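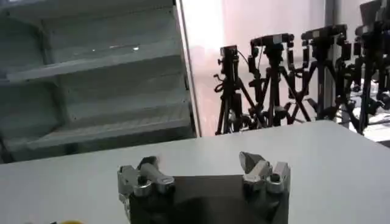
Page 3 of 21

Gelden Self Storage: progress report to the Bosska Fund
February 20, 2021

We are very glad to be writing with mostly good news this time, and thank you again for your patience over the winter. The ground floor at Trosia Road is now let almost in full — 473 units, counting the small lockers by the loading bay — and the second goods lift has passed its inspection at last.

The upper floor has been slower, I'm afraid. Lindemann delivered the partition panels in November, but 30 of the doors came with the wrong hinges and had to go back. The replacements are here and the fitters are working along the north side first, where the waiting list is longest.

We spent 2,000 pounds of the contingency on better lighting for the yard, as agreed on the telephone, and customers who come by after work have been kind enough to tell us how much they like it. The drainage by the side gate still needs doing, and we will send you the quotes as soon as we have both of them.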